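Demonstration collection (robot learning)

From the Pluda open handbook of robotics. This article needs more sources. Last edited Tue 25 May.

Demonstration collection, also demo collection or just "collection", is the gathering of recorded examples from which a learning system is later trained to control a robot. One example is called an episode. A set of episodes for one task is a task set, several task sets make a dataset. Term covers the recording itself plus setup, resets, sorting and labeling. Does not cover training, see Policy training.

Contents
1 Overview
2 Methods
3 Staging
4 Episode structure
5 Tidying tasks
6 Resets
7 Labeling and rejection
8 Known problems
9 Nerkano set
10 See also

Overview

A person moves the robot through a task, by remote control or by hand, and the machine records what its cameras saw together with joint positions and gripper state. Later a model is fitted to the recordings so that, given a new camera view, it puts out a plausible next motion. Quality of the model depends heavily on the recordings. More episodes help up to a point. More variety usually helps longer.

Early collections were done at a bench, with blocks and cups and a plain backdrop. Models from those did well at the bench and badly elsewhere. From there the work moved into kitchens, bedrooms, offices, and rooms furnished to pass for them.

Methods

Leader-follower. Operator moves a small arm, the robot arm copies it. Cheap, quick to learn. Operator feels little or nothing of the contact unless force feedback is fitted.

Headset control. Operator sees through the robot's head camera and moves handheld controllers. Good for mobile robots, tiring. Most groups keep sessions short.

Kinesthetic teaching. Operator pushes the arm itself. Precise, but hands get into the camera view, and the model may learn to expect hands.

Handheld gripper. No robot at all, a person carries a gripper with a camera on it. Fast, goes anywhere. Joint data has to be worked out afterward and some motions turn out to be impossible for the real arm.

Scripted. Motions written in code and replayed with small changes. Used for filler and for testing the recorder. Rarely used alone any more.

Mixed collections are common. The usual mix is a large handheld part and a smaller part on the target robot, with the second weighted up in training.

Staging

Staging means laying out the objects before an episode. A staging sheet gives the object types and a rough area, and leaves exact position to whoever sets up. Sheets that fix everything to the inch give episodes that look alike, and the model learns the layout instead of the task. Sheets that fix nothing drift toward whatever is handy for the person staging, mostly objects near the feet and facing the same way.

For floor pickup the classes normally wanted are:

soft and shapeless (tissue, paper, thin wrapper)
rigid and round (can, bottle)
light box or carton
long and flexible (cord, strap), often as something to avoid, not to pick

Soft paper is the class most often underestimated. It changes shape with every grasp so no two episodes are alike, and a closed gripper hides most of it from the head camera. A wrist camera helps a bit. Gripper width after closing is a poor sign of success here, a thin sheet reads nearly the same as nothing.

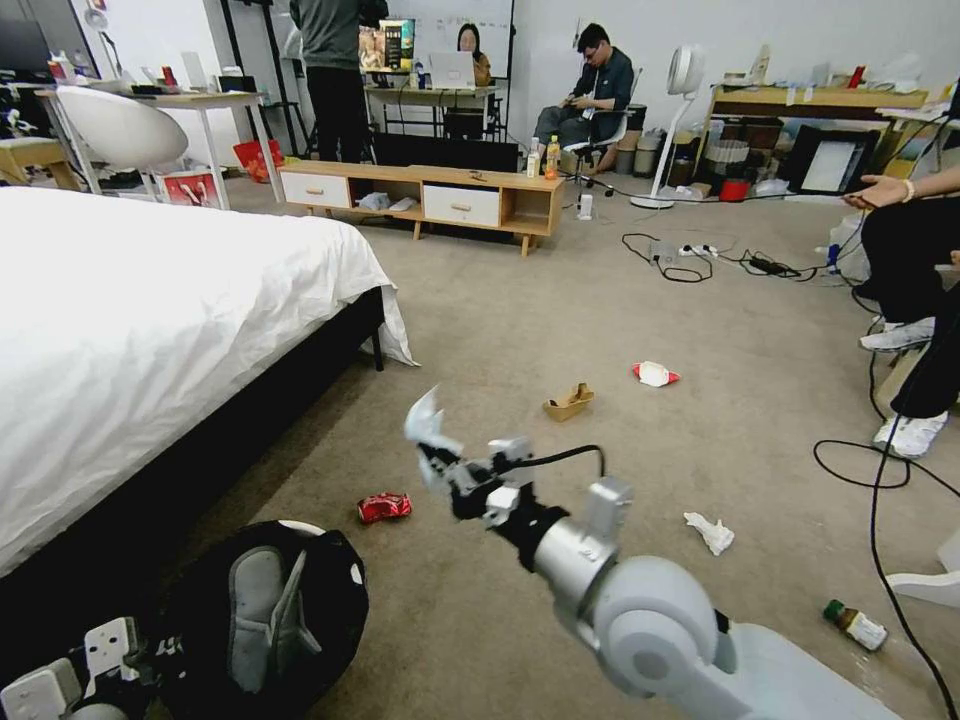

Background matters as well. People at desks, furniture, cables and unrelated clutter are all things a household robot will meet, and a model trained without them tends to stall or reach for the wrong thing when they show up. Some groups add background on purpose. Others just record in rooms that are in use, which costs less and gives less control over what gets captured. Consent from everyone in view is needed either way and should be on file befor the session, not collected after.

Lighting is usually varied by time of day, blinds and lamps. Carpet is harder than hard floor for small objects, lower contrast, and bottles and cans don't roll as far so failed grasps look different.

Episode structure

Typical episode, floor pickup:

1. Robot at start pose, arms clear of the view or partly clear
2. Operator starts recording
3. Approach
4. Grasp
5. Lift and carry
6. Release over bin
7. Return to start pose, or straight on to next object
8. Operator stops recording and marks result

Steps 3 to 7 repeat where several objects are picked in one episode. Long episodes are closer to real use but one mistake late on can spoil the lot, so many recorders let the operator place a cut mark and keep the part before it.

Recording rate differs by group. What matters more is that camera and joint streams share one clock. A small offset is hard to spot on playback and does real damage in training: arm appears to close before it reaches the object. Standard check is to tap the gripper on a hard surface at the start of the session and compare the streams.

Start pose should vary. If every episode begins from the same spot the model will be lost anywhere else. Base position too, for wheeled robots.

Tidying tasks

Tidying is the most widely collected household group of tasks after table clearing. Easy to explain to operators, needs only cheap objects, and has an end state that can be checked by eye. Language labels are simple ("put the trash in the bin").

Two-arm robots bring in a choice: which arm takes which object. Operators left to themselves use their stronger hand for nearly everything. Resulting policies then reach across the body with one arm while the other hangs idle. Fix is to state the arm on the sheet for part of the set, and leave it open for the rest. The bin should change sides for the same reason, a bin always on the left teaches a left turn more than it teaches looking for a bin.

Bins count as objects of the task. Lined bins are harder than bare ones. The liner can fold over the opening, catch a finger, or come out with the gripper. What is already inside changes how the bin looks from above, so it should start anywhere from empty to nearly full across the set.
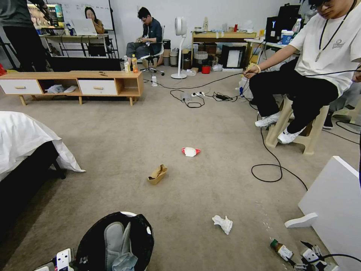

Floor pickup task, head camera view. Lined bin at lower left, bottle on its side near the gripper at lower right.

Small bottles are grasped across the body where possible. Grasping at the cap works in demonstrations, since a human is steering, and fails often in the trained policy. Operators are generally told to avoid cap grasps unless the bottle is wedged against something.

Cables on the floor need a decision up front. Either they are part of the task (route around, lift aside) or they are background and the operator keeps clear. Mixing the two without labels gives a policy that hesitates near any dark line on the floor, table edges included in some reports.

Resets

Reset = putting the room back for the next episode. Takes longer than the episode in a lot of tidying work, and is the main reason cost estimates come out wrong. Ways to cut it down:

two areas, one being staged while the other is recorded
reverse tasks (take out, then put back), each direction recorded as its own task
larger object pool so used ones need not be fished out of the bin at once
rolling staging, where whoever resets drops new objects while the arm goes back to start

Rolling staging saves the most time but puts hands and feet in view at the episode boundary. Trim them off, or keep and label.

Labeling and rejection

Labels are normally added in two passes. Operator marks success or failure on the spot, second person reviews later and writes the text. Disagreement between the passes goes to a third look or to the discard pile depending on budget.

Common grounds for rejection: dropped stream, clock offset, object out of view for most of the episode, operator stopped early, wrong task for the label. Long pause mid-motion is also grounds in some groups. Others keep pauses and filter them by joint speed.

Failed grasps followed by a good one are worth keeping. A dataset with only clean first-try grasps has nothing in it about recovery, and the trained robot will carry an empty gripper to the bin and open it there.

Known problems

Operator style. Each has a recognizeable way of approaching objects. With few operators the model picks up their habits, with many it may average between them and do something none of them would. Rotation by task set is the usual answer.

Drift over a session. Later episodes are faster and sloppier. Breaks help.

Object wear. A paper carton grasped many times no longer looks or behaves like a carton. Replace.

Camera shift. A head camera nudged between sessions makes the old calibration useless. Check against a fixed marker each morning.

Nerkano set

The Nerkano floor set is often used in this handbook as a reference, being small enough to look through by hand. It holds 1328 episodes of household tidying, 537 of them with both arms in use, across 12 object types. Recording began in November at the Grønli site and moved to Zistside after the first review. The Grønli part has a fixed bin position and is usually left out when bin placement is being tested. Version 2 corrected the clock offset in the wrist streams, older copies should not be used. [citation needed for the moved date]

See also

Teleoperation
Policy training
Episode trimming
Grasp recovery
Camera calibration
Staging sheet (template)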